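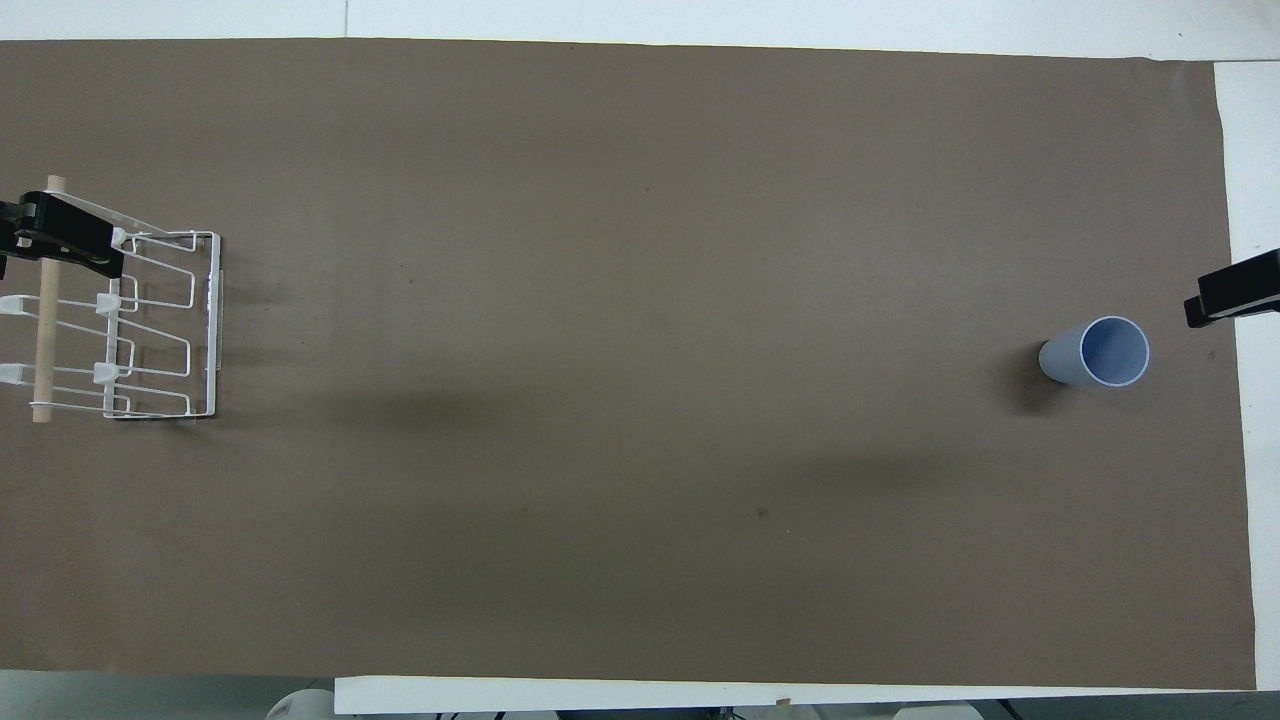

I got to have a play with the new Sallatham pocket projector before it goes on sale here in March, and my kids have barely spoken to me since because they want it back!

If you missed the first one, it's a little battery projector you chuck in a bag and point at whatever wall is handy. The old model was fun but so dim you pretty much had to wait for bedtime. The new one puts out 400 lumens, and we watched half a movie on the lounge room ceiling at four in the afternoon with the curtains pulled. Not cinema quality, but the colours held up and no one complained (they complain about everything).

Areeba Gilani from Witholm, the distributor, dropped it off and told me the battery has been the big job this time. She's claiming around 2 hours on a charge. I got one full movie out of it plus the credits, then it gave me a polite little beep and went off. You can run it from a power bank too, so long as you've got a decent one. My cheapie from the servo wouldn't do it. 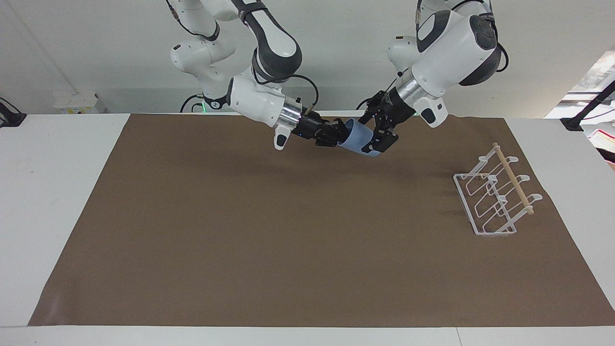 Sound is still the weak spot. The built-in speaker is fine for cartoons in a tent, but I'd pair it with something bigger if you've got a crowd. Pairing took me 15 seconds with one speaker and a good deal of muttering with the other, which is older than my youngest. Areeba reckons there's an update on the way for that.

The other change is the kids' mode. You set a PIN, pick which apps they can open and it switches itself off when their time's up. My neighbour Muthoni Kioko borrowed it for a sleepover and her lot had a go at guessing the PIN all night without any luck, so full marks there. I do wish you could set different limits for each child. At the moment it's one rule for everybody, and try explaining that to a twelve-year-old.

It'll come in grey or a sort of mustard, with a carry pouch in the box but no tripod. Witholm wouldn't give me a final price, only that it'll be "close to" the old one. I've asked to hang on to the loaner until after our camping trip and I'll post again when we're home.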